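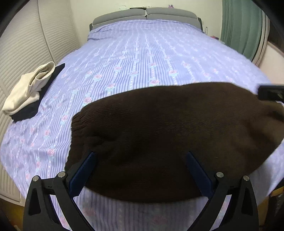

Grallbridge Travel Club: Minutes of the July Meeting

20 July 2021 | By Shabnam Zaidi

Filed under: Club News, Trips & Getaways

The meeting opened at 7 p.m. in the upstairs room at Boltside. The minutes of the May meeting were read and approved with one correction: the ferry leaves from the east dock.

Fall trip. Members compared Cinton and the lake cabins at Ghauri. Cinton has the better beach, but the inn there wants full payment up front and won't refund it after the first week. Ghauri will hold the cabins for a deposit. Several members asked about stairs. The lower cabins have none, and the upper ones have a short flight to the porch. Ghauri was chosen by a show of hands, 33 in favor and 3 against.

Deposit. The cabins require $2,000 to hold the dates. The club account stands at $2,225. Payment was approved and will go out this week. Members will pay their own share at sign-up.

Transportation. A charter bus was discussed. Those who drove last time would like to drive again so they can stop along the way. It was agreed to get a price for the bus and decide at the next meeting. Anyone with room in their car should put it on the sign-up sheet.

Meals. Breakfast is included with the cabins. Dinner on the first night will be potluck. The cabin kitchens have pots and dishes but no coffee makers.

Packing. The cabins supply sheets and pillows. Towels are extra, so bring your own. Evenings by the lake get cold and a jacket was recommended. A request to bring dogs was turned down under the cabin rules.

Other business. The slide night from the canyon trip was put off again until the projector bulb is replaced. Guidebooks borrowed over the winter should be returned to the shelf by the door.

The meeting closed at 8:20 p.m. The next one will be in the same room.

4 comments | 11 shares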